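Care of Tabletops in the Shared Workrooms
Facilities Notes, 19 Mar 2023

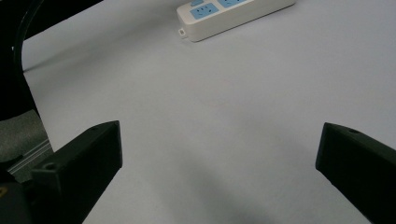 How should a pale tabletop be cleaned at the end of a session?

Wipe the full surface with a damp microfiber cloth and a small amount of mild dish soap, then go over it again with clean water and dry it with a second cloth. Scouring pads, bleach and furniture polish should not be used.

The Dadmont Center replaced the tables in its shared workrooms last November. The new tables, supplied by Tikberg, have light tops throughout. Members who used the former dark tables will find that the new ones need more frequent attention, as pencil dust, ink and glue show plainly on a light surface. The guidance in this notice applies to all rooms on the ground floor and to the Söderlund Room upstairs.

Marks should be treated on the day they are made. Pencil and graphite can be lifted with a white vinyl eraser. Colored erasers may leave a stain of their own and should be kept off the tops. For ballpoint ink, apply a little rubbing alcohol to a cotton pad, dab the mark and rinse the spot with water. Dried glue may be softened under a warm, damp cloth for a few minutes and then eased away with a plastic scraper. Metal blades are not permitted for this purpose.

Cutting is to be done on a mat. Mats are kept in the supply cabinet in Room 204 and should be returned flat, as rolled mats do not recover their shape. Equipment with hard or uneven feet should stand on felt or a rubber sheet and should be lifted when it is moved. Hot tools require a heat-resistant board, and cups require a coaster.

Tape may be used to mark out a working area, provided that it is low-tack paper tape and is removed before the room is handed over. Tape left overnight is difficult to remove cleanly and can hold a line of dirt along its edge.

Cloths and soap are stored beneath the sink in each room. Used cloths go in the lidded bin by the door and are laundered weekly. The Lasano spray cleaner formerly provided has been withdrawn, and members are asked to return any remaining bottles to the front desk.

Scratches, chips and lifting edges should be reported on the form posted inside each workroom door. Please give the room number and the position of the table. No filler or paint should be applied before the damage has been inspected.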